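Folks, we need people. Steady ones, for August, and a few who can stay on after. Read the whole thing before you write in please, half the questions we get are answered further down.

# Call for participants: Ellery household water and bottle diary

Small study, four weeks, run out of the Grania reading room on the second floor of the old Ellery school building. We want to know what people in town drink at home, what it comes in, and where the container ends up. Tap, filtered, bottled, soda, all of it. Lots of opinions on this at the last town meeting and very little written down.

You keep a diary. You save your empties. You come see us twice. Thats the bulk of it.

We have room for 80 households. One person signs up per household and does the writing, but the diary covers everybody who eats and sleeps there, kids included. Roommates fine. Grandparents who stay over on weekends, put them down when they're there and leave them out when they're not.

## Who can join

- 18 or older (the person signing up)
- Live inside the Ellery water district, which includes Dredov Flats and the streets behind the rail yard. Not sure? Look at your water bill, top left, it says the district name
- Home for at least three of the four weeks
- OK with keeping a bag of empties in the kitchen or garage

You don't have to drink bottled water. We need tap-only homes just as much, last time we were short on them and it threw everything off. Renters and owners both. Well water is a separate list, write to Rosângela Godoy and she'll put you on it for spring.

Can't join: anyone who works for the water district or sells bottled water for a living. Sorry. Also anyone who did the pilot.

## What you do

Week one, fill out the start sheet. Who lives there, what taps you use, whether there's a filter and when you last changed it. Guess if you have to, write "guess" next to it.

Every day after that, one line per drink container opened. Size, what was in it, who bought it, where it went when empty. Takes a few minutes at night. People who leave it till the end of the week always miss stuff, so please don't.

Empties: caps on, labels on, don't crush them on purpose. If one's already crinkled, leave it how it is. Rinse anything that had milk or juice in it. Plain water bottles can go straight in the bag.

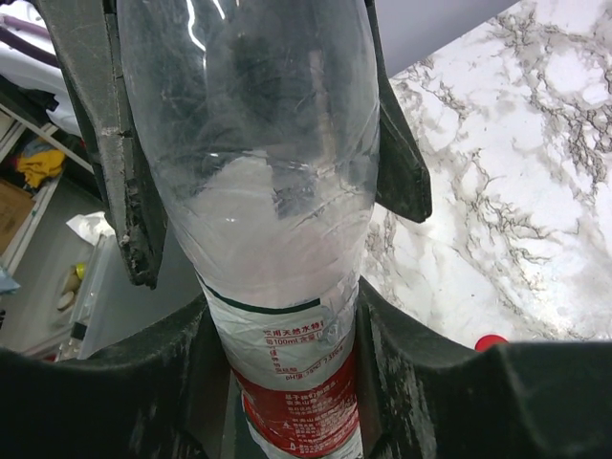
*Label left on, dents and all.*

If a label falls off, tape it to the bottle or stick it in the envelope that comes with the diary. No label at all, write what it was on masking tape. Glass and cans go in the diary but not in the bag, too heavy for people on the bus.

Refillable bottles are their own page at the back. Mark each time you fill it and from what. We know nobody fills in that page perfectly, do your best.

## The two visits

First visit is pick-up. Diary, bags, envelope, pencil, a short talk with Gervásio Queiroz who goes through a sample page with you. Twenty minutes tops. Mornings from 9:30 or evenings till 7.

Second visit you bring everything back and sit down with Seo-ah Min or Arlindo Honorato for a talk about how it went. Plan on an hour. What was hard to track, what you buy when money is tight, whether the tap tastes different in summer, that sort of thing. We take notes. No recording unless you say yes on the form, and you can say no and still be in.

Bring the bag even if it's half empty. We sort by size, cap color and label, and you can stay and watch or go home.

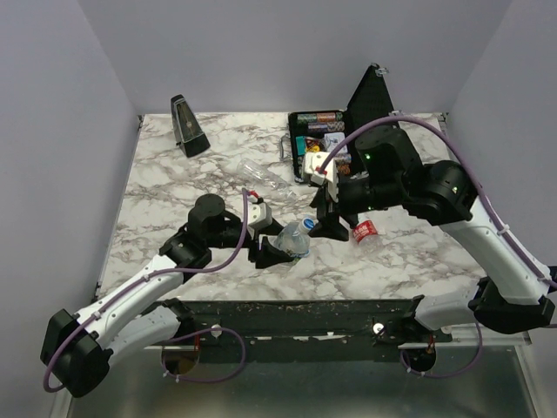
## What you get

- A $35 grocery card at pick-up, $60 more at the second visit
- Bus fare both ways, just tell us your stop
- A one-page sheet on your own household after we're done, plus the town totals
- The deposit on your returnables, if any. Its yours, we hand it back

If you drop out partway you keep the first card. No hard feelings, tell us so we can call someone off the wait list.

## Also hiring: two diary helpers

Paid, part time, the four weeks plus one week after for cleanup. You'd call households that have gone quiet, check pages for blanks, type entries into the big sheet, and help sort on return days. More than 800 diary lines a week at the busy point, so you should be OK with dull work and a radio on.

Pay is $1,755 for the whole stretch, split in two checks. Mostly afternoons. A few evenings on return days, we'll set those with you up front.

Need to have:

- Clear handwriting and decent typing
- Comfortable on the phone with strangers
- Spanish or Portuguese a big plus
- Can carry a full bag of bottles up a flight of stairs, elevator is slow and sometimes out

No degree needed. No experience with studies needed either. One of our best helpers last round came from the Steser bakery counter and had never touched a spreadsheet.

On return days there's a lot of picking things up and looking at them. Bottle out of the bag, find the label, read the size off it, match it to a line in the diary, next one. Clear plastic all looks alike after a while so we go cap color first and then label. If the cap and the diary don't agree we flag it and ask the household, we dont fix it for them.

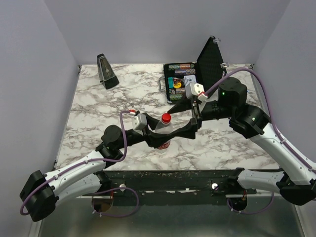
Same goes for handwriting you can't read. Flag it, call them, write down what they said and the time you called. Don't fill anything in yourself even if you're sure. Valquíria Bittencourt runs the data side and she would much rather have a blank than a nice guess.

Helpers get a half day of training, paid, lunch included (tell us if you don't eat meat).

## Privacy, short version

Your name is on one list, your diary has a number. The list stays in a locked drawer. Names never go in the report, neither do street names. You can ask for your pages back any time before the totals are made, after that they're mixed in and we can't pull them out. Long version is on the form, please do read it.

## How to sign up

Households: come by the reading room or leave a note in the box by the door with

1. your name and a phone number
2. how many people live with you
3. best time to call
4. mostly tap, mostly bottled, or a mix

Helpers: same box, put HELPER on the envelope. One page about you, any jobs you've had, someone we can call. No cover letter neccessary. Valquíria reads them all and calls either way.

Sign-up closes when the list is full. Wait list after that. If you need the form in large print or want somebody to read it through with you, say so on the note and Rosângela will set up a time.

Parking is in back, use the side door, front one sticks.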